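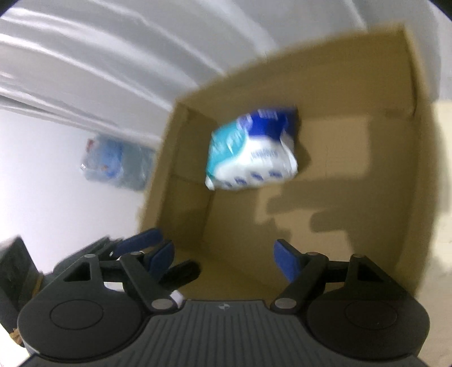 The second period of the Dorkoler project was used almost completely for the collection of demonstrations, as we agreed with Ms Drummond in January. The task family is packing and unpacking of household goods with two hand-held grippers, one for each hand of the operator. We started with rigid goods, and in this period we moved to soft ones, which are more difficult for the learning system. A plump plastic package with glossy, wrinkled film, lying alone in an open cardboard box, looks like a simple case, but the glare on the film and the shadow of the gripper on the box floor change with every small movement of the hand. We want these changes in the data, and therefore we did not try to remove them with special lighting.

1. Work done

At the close of the period we have 1447 accepted demonstrations. A demonstration is accepted when both hands could be tracked from the beginning to the end, the goods arrived in the place given on the task card, and the operator did not touch anything with bare fingers. The rules were written by Réka Nyitrai and they were not changed during the period, so all the material can be used together.

The recording was made by six operators. Each of them first did one practice day, and the demonstrations from this day are stored separately and are not included in the number above. Sándor Pap prepared the task cards and looked after the stations. Dorottya Kelemen did the checking. She looks at every demonstration at double speed and opens the tracking curve only when something seems wrong to her.

The packed goods were bought in ordinary shops in Katona. We preferred packages with shiny or transparent film, and we took both full and half-used ones, as they bend in different ways. The boxes are used cardboard boxes of different sizes. We exchange a box when its walls become too weak to stand.

2. Difficulties

The largest loss came from tracking. When the operator reaches deep into a box, the walls fill most of the camera view, and the cardboard has very little texture on which the software can hold. If the hand moves fast at the same moment, the picture is blurred and the position jumps. In the first weeks we lost many demonstrations in this way. We now ask the operators to stop for a moment above the box before they go in — this helped more than any change of the software settings. Moderate blur remains in the accepted material and we consider it acceptable.

The second difficulty is the crossing of the two hands. In a narrow box one gripper often comes into the view of the other one. At the beginning Sándor Pap marked such demonstrations as faulty. After a discussion with Béla Antal we put them back, on the condition that the tracking is good. The system will see its own second arm during real work, and it should learn from such views also.

We also had a delay with the replacement fingertip pads from Himano. The delivery came two weeks after the promised date, and during this time only one station was working. We recovered part of the lost time by recording on Saturday, with the agreement of the operators.

3. First training

A first policy was trained on a part of the data, only for checking that the format is correct. The files load without errors and the two hands are synchronised. The policy approaches the package properly, but it closes the fingers too early when the film is very wrinkled. We do not want to draw conclusions from this before the full training is finished. The transfer of the files to the Vurkasus server is complete, and Ms Drummond's group has access to them.

4. Plan for the next period

We will continue with soft packages and add boxes which already contain several items, so that the operator must push one thing aside to take another. Dorottya Kelemen will prepare a short list of the demonstrations that were rejected, with the reason for each, as the group at Vurkasus asked for it. The full training will start when this list is ready.

We ask for your decision in one matter. The present budget covers the six operators until the end of the collection, but not a second person for the checking. At the present speed the checking stays behind the recording, and the distance is growing — we would like to move the unused travel money to this purpose. The total amount of the grant would not change. Béla Antal can send the detailed calculation if it is needed.

Prepared by Réka Nyitrai, approved by Béla Antal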